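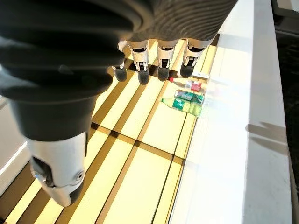 4. Setting up and caring for the panelled table top

This section is for the Wadano table top with large pale yellow panels and narrow brown strips between them. Please read it fully before you put the table into daily use. For the legs and the frame, see section 3.

4.1 Before you begin

Choose a place where the floor is flat. Two persons should carry the top, one at each short side. Please do not lift it by the strips. They are made to cover the joints and cannot hold the weight.

You will need:
a soft dry cloth
a spirit level
the small bag of felt pads (part 422)
the flat key (part 126)

4.2 Placing and levelling

1. Lay the top on the frame with the long strips in the same direction as the long rails.
2. Put the spirit level on one panel, not across a strip. The strips are a little higher than the panels and the reading will be wrong.
3. Turn the feet with the flat key until the bubble is in the middle. Repeat on a panel at the other end.
4. Press every panel softly with the open hand. If a panel moves or makes a click, lift it out, put one felt pad under each corner and lay it back.
5. Tighten the four corner screws by hand only.

Note: After around 2 weeks of use, do step 4 again. The pads become thinner in the first days.

4.3 Light on the surface

The panels are pale and they return a lot of light. Under a strong ceiling lamp the table can be tiring for the eyes, and small light-coloured things are difficult to find on it. We recommend to move the lamp a little to the side, or to use a shade. For sorting work a dark mat can be laid on the panels. The Tunier mat fits between the long strips without cutting.

4.4 Cleaning

1. Remove all objects from the table.
2. Wipe along the strips first, from one end to the other, so that crumbs do not stay in the corners.
3. Wipe the panels with a damp cloth and one drop of mild soap.
4. Dry immediately. Water that stands beside a strip will leave a mark.

Caution: Do not use scouring powder or a steam cleaner. Do not pull heavy objects over the strips. Lift them.

Caution: The top may carry 100 kg when the weight is well divided. Do not sit or stand on it.

4.5 Changing one panel

Panels can be ordered singly from Whitcombe. Write the colour and the position when you order, counting from the corner with the maker's label. A new panel can look a little lighter than its neighbours in the first months.

Continue with section 5, Drawer and side shelf.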